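Subject: Re: [shopbots] Fingers slipping on round parts

Hello all,

thank you for the answers to my last question. I put four pictures first, so you can see how it looks in our shared workshop now, and my text comes after them.

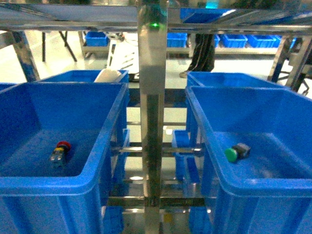
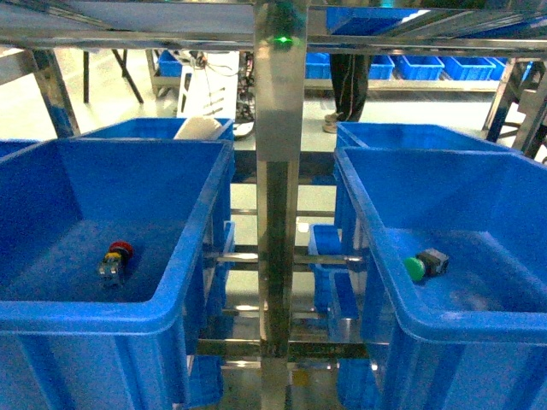
The two above: red switch in the left bin, green in the right.

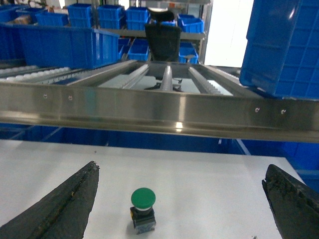
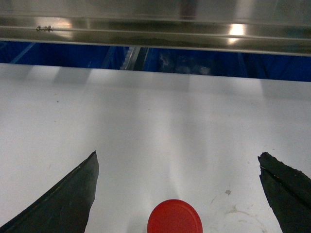
Wostcombe, January

> Ong wrote:
> Do you pick the switch by the cap or by the body?
> And did you ever change the rubber on the fingers?
> With 2,473 picks on one pair I would not trust
> the grip any more.

I pick by the cap, both colors. The green one has a mushroom head, so the fingers can go under it when the switch stands upright on the table. When it lies on its side in a bin it is more difficult, and I have not solved this.

About the rubber: you are right, I did not change it. In the third picture you can see that both fingers are scuffed, and the edge of the right one is a little frayed. I have ordered new sheet and will cut it by hand. Is 2 mm thick enough, or should I take 4 mm? I am afraid that thick rubber will make the tips too wide for the bins.

The white table also gives me trouble. The ceiling lamps make bright stripes on it, and my color threshold moves with them. I lowered the exposure by 40 percent and the red is now stable, but the green is still not. If somebody has used a matte mat on the table, please write which one.

The Pokik script for the bin positions is in the usual folder. Please check the offsets before you run it on your own rack.

With kind regards,
Prasetyo Sinaga

Recent in this list
Ivura controller: update fails at boot
Re: Cheap roller track for a small rack
Cable chain or spiral wrap?
Re: Wrist camera focus at short distance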